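Sellers who list a home with Andside Realty are asked to complete the steps below before the listing is published. Questions may be directed to Leidy Villanueva in the listings office.

## 1. Confirm the living area

Use the heated and cooled area only. Garages, open porches and unfinished attics are reported separately. If the county record and your own measurement differ, submit both figures. A home recorded at 900 square feet and measured at 1,000 will be held until an appraiser's sketch is received.

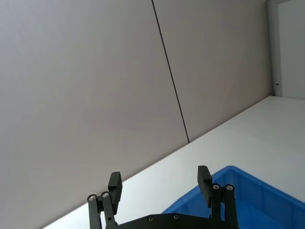

## 2. Gather the required papers

- Most recent property tax bill
- Survey or plat, if available
- Association rules and current dues
- Receipts for roof, heating and plumbing work

Scan each paper as a separate file and upload it to your Retent folder. Do not send originals by mail.

## 3. Write the description

Keep the text to 800 characters. State the number of bedrooms and baths first, then the lot and any recent improvements. Do not describe the type of buyer or family the home would suit; such wording may violate fair housing law and will be removed.
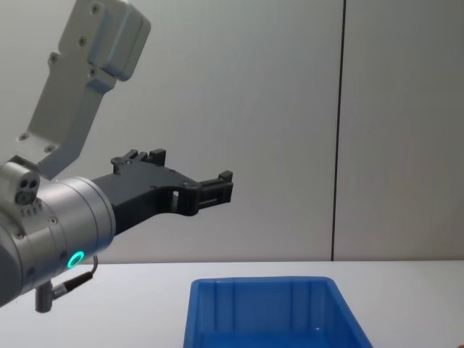
*Arm with a silver cylindrical wrist joint.*

## 4. Approve the draft

The office returns a draft by email. Check the address, price and school district line by line, then reply with corrections or the word "Approved." Changes to price after approval require a signed amendment, countersigned by Ladan Ahmadpour.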